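Pludura Helpdesk
Ticket 1695 – Laundry room, front loader
Subject: Whites coming out pink, red jerseys blamed on the washer
Opened by: Monique Ferrand
Assigned to: Stela Roman
Status: Pending

Monique Ferrand wrote:
The white jerseys have come out pink at the collar and under the arms again. I was told in May that the color catcher sheets would take care of this. They have not. I was also told the machine "rinses too weakly," and I'd like somebody to show me how they know that. Same detergent as always (Sunberg, the liquid).

Stela Roman wrote:
Hi Monique, sorry about the jerseys. Please run an empty hot cycle and clean the filter behind the round cover at the bottom right of the front panel. Leftover dye can sit in there. After that, try again with an extra rinse.

Monique Ferrand wrote:
Filter done. One hair tie and some gray fluff. The empty cycle was done too, and the water looked clear to me through the door. I don't see how a hair tie turns a collar pink, but fine, it's clean now. Next load with extra rinse: pink again. It also took 14 minutes longer.

Stela Roman wrote:
Could you wipe inside the fold of the rubber door seal with a white cloth and tell us if any color comes off?

Monique Ferrand wrote:
Gray, a bit of soap slime, no red. Did the back of the drum as well and the cloth stayed white. So where is this dye supposed to be hiding?

Raphaël Tanguy wrote:
Picking this up while Stela is out. Can you confirm whether the reds and the whites go in together? The notes only say "jerseys."

Monique Ferrand wrote:
The kit gets washed as a kit. The label on the red ones says colorfast. The seller, Boonyarit, says so too, for whatever that's worth.

Raphaël Tanguy wrote:
I wouldn't put much weight on it. Please do this before anyone orders parts:

1. Wet a corner of a red jersey in warm water and press it between two pieces of white cloth. Leave it for 64 minutes or so it says on our sheet – an hour is plenty.
2. Wash the reds alone, cold, with an old white rag.
3. Wash the whites alone, same program, nothing red anywhere near them.
4. Keep both rags.

If the rag from step 2 is pink and the whites from step 3 are fine, the washer is off the hook.

Monique Ferrand wrote:
Step 1: pink on both sides. Step 2: rag is pink. Step 3: whites no worse than they were. I'm not ready to say case closed on one try, and I'd still like the rinse looked at. But I have stopped believing the word colorfast.

Raphaël Tanguy wrote:
Agreed on both. No part order for now. Sort everything at the basket before loading, reds in their own pile, and check the drum for strays before you shut the door. Don't put the stained whites in the dryer until you've soaked them, as heat makes the pink harder to shift.
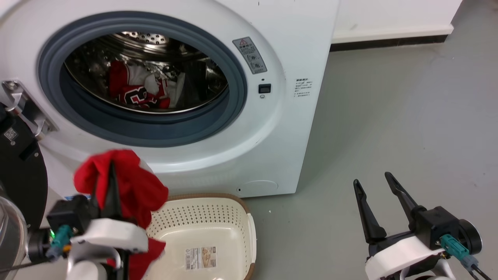 Ticket stays open until the whites have been through a few loads by themselves. If the pink comes back with no red in the wash, reply here and I'll book a visit to check the rinse.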